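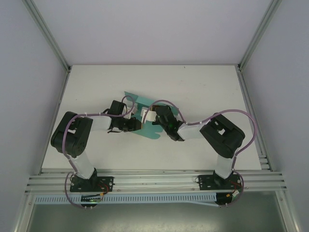
Two arms reach over a teal-green sheet on a white tabletop.

CLOLLCOMBE'S LOST TABLECLOTH RETURNS, ONE NAPKIN AT A TIME

A town that once sat down to lunch at a single very long table is being asked to look in its drawers.

The Long Cloth, a community textile project led by the artist Ildikó Szilágyi, opens at the Mateos Gallery in Clollcombe this March. It takes as its starting point the tablecloth sewn by residents for the street lunch of 2000, which was embroidered with the names of everyone who came, admired by all, and then cut up so that each household could keep a piece. It seemed a generous idea at the time. Several people have since described it in other terms.

Szilágyi has spent two years asking for the pieces back. So far 447 have been lent or given, and they arrive in every condition known to linen. Some were framed. One had been lining a cutlery tray. Another came with a note explaining that the gravy was original and should be treated as part of the work.

"I asked for memories and I was given a great many stains," says Szilágyi. "I am very happy with the stains. You can't buy them. The memories are less reliable. I have been told by four different families that they sat next to the brass band, and as far as I can tell the brass band was on a lorry."

The recovered pieces have been joined with new panels made at free sewing sessions in the old Herari glove works, where residents stitched the names of people who have moved to the town since the lunch. Beginners were welcome and are easy to spot in the finished cloth. A family surname near the middle is missing a letter, and the family has asked for it to stay that way.

The cloth will run through both rooms of the gallery and up the stairs, which was not the original plan, but the rooms are only so long. Beside it, visitors can listen to recordings of residents talking about the lunch, the weather, and the matter of who was supposed to bring the chairs. On this last point the gallery takes no position.

The project has been paid for by a grant from the Bruvura Fund for local arts, along with 3541 pounds raised in the town through two jumble sales and a quiz that finished well after midnight following a dispute over rivers.

The exhibition opens on Saturday at 11am with tea, cake and a short speech, which the artist has promised to keep short. Food will be served in the yard, well away from the cloth. Entry is free and there is no need to book.

Anyone who still has a piece of the original is invited to bring it to the gallery desk during opening hours. It need not be washed. Ironing is discouraged, as Szilágyi would like to do it herself, and owners will be given a receipt.

ENDS

Notes to editors

Ildikó Szilágyi works with household cloth and is available for interview in the mornings.

The Mateos Gallery has step-free access to the ground floor. The part of the cloth on the stairs can be viewed from below.

Press enquiries should be made to the gallery office.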